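Hand gripper no. 3: linkage and pad service

Pradcombe workshop pages / Grippers / Gallery
Page last changed 12/28/20

These notes cover the service of one hand-held gripper from the Pradcombe bench. It is a two-jaw tool on pivoted linkages, carried by hand and used for picking up small household goods. The tool came in with play in the right jaw and a pad that had started to lift at one corner. The job took one afternoon, plus a night for the adhesive.

Viera Říha did the strip-down and wrote the measurements on the job card. The pads are from Vomeck. The pivot pins are from Bakhtiari, bought as a bag of 200, and we are still using the first bag.

Order of work

The tool was clamped by the handle and the jaws opened all the way. Each arm was moved side to side by hand to find the loose joint. Most of the play was at the right outer pin. The inner pin on the same side had a little, and the left side had none worth writing down.

Both right-hand pins were pushed out with a drift and the bars wiped clean. The holes were checked with a plug gauge and were still in size, so new pins went in without reaming. The old outer pin had a step worn in it that could be felt with a fingernail. It is taped to the job card.

The lifting pad was peeled off and the old adhesive scraped back to the backing. We changed the pads as a pair, as we always do on these. Mixed pads close unevenly and the item turns in the jaws as it comes off the table. Fresh adhesive was put on thin and the jaws were closed on a flat spacer overnight.

The next morning the tool went through the usual pick check on the table with the striped cloth. The check is 40 picks of mixed items, and anything dropped goes on the card with the item name.
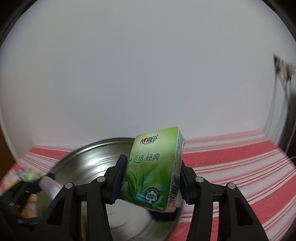

Tissue packet held upright between the two pads, with the steel pan behind. The silver pivot pins show on the linkages at both sides.

Soft packets are the useful part of the check. The plastic wrap is slick, and a pad that is out of line will creep along it. A hard box can hide the same fault. The card for this tool lists 2 drops, both in the first few picks, before the jaw travel had been set back to the mark. After that it ran to the end of the list.

Settings as left

Jaw travel: to the scribed mark, stop screw locked
Pads: Vomeck, both new
Pins: right outer and right inner new, left side not touched
Lubricant: one drop of light oil at each pin, wiped off
Side play at right jaw tip: none that could be felt

Keep oil off the pads. If some gets on, wipe with alcohol and let the pad dry before closing the jaws. Oil left on the face gets under the edge and lifts it, and that may be how this one started.

The next check is due in February. The left pins should be looked at then, even if they feel tight. The other tools in this set had pins from Briton fitted when they were built, and those are a slightly looser fit in the bars. Don't mix the two kinds on one side.

Spare pads are in the second drawer under the bench, in the bag marked with the tool number.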